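4. Keeping the Manora Cell in Working Order

Every simulated cell is free of dust, which is a pity, as dust at least announces itself. The Manora cell, built at Nusholm on the Perner scheduler, drifts out of order in quieter ways: a friction value somebody tuned in May, a camera nudged to please a demo. We therefore maintain it as though it had bolts. The task is pick and insert, one slender stick into one black pen holder on a wooden table, and the close camera is checked first. If the rim and the mesh are not both resolved, nothing downstream is worth running.

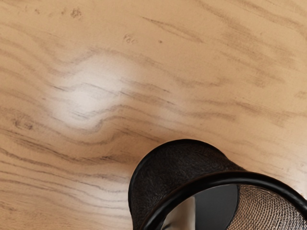

4.1 Gripper and Approach

The three-fingered gripper is re-zeroed every 136 episodes, a number inherited from Baranauskienė's original script and defended ever since with more loyalty than evidence. Re-zeroing means opening the fingers fully, reloading the joint limits and closing on the stick 2 times in succession. The grip must leave the stick close to vertical. A slight tilt is tolerated; the holder has a wide mouth and no opinions. Figure 4 shows the hold with the holder still empty and open tabletop between the two.
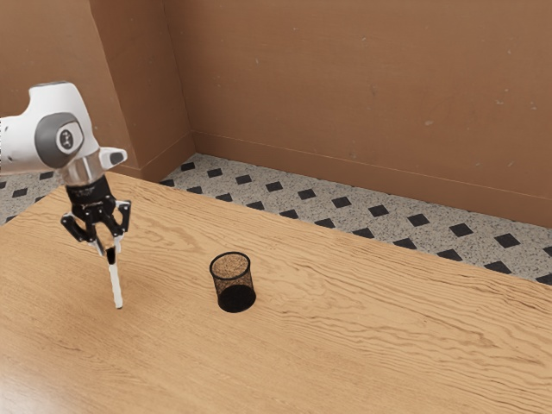 Figure 4. Stick held near vertical, black end toward the fingers.

4.2 Overhead View and Glare

Most of our repair hours went to light. The table finish is glossy in the renderer, and from straight overhead it returns a large pale patch just below the holder. An early version of the success detector, looking for something white, found the table extremely successful. We now restrict it to the area inside the dark rim, where a white object has fewer excuses. The lamp settings were left alone, partly on principle and partly because changing them broke 2 other tests. 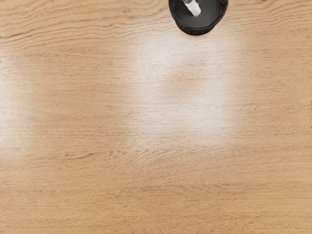
Why not simply make the table matte?

A matte finish was tried and cleared the false detections at once, along with any reason to trust the detector on a shiny bench. We restored the gloss and kept the matte table as a diagnostic: if a fault survives there, the lighting is innocent and the joint limits get reloaded.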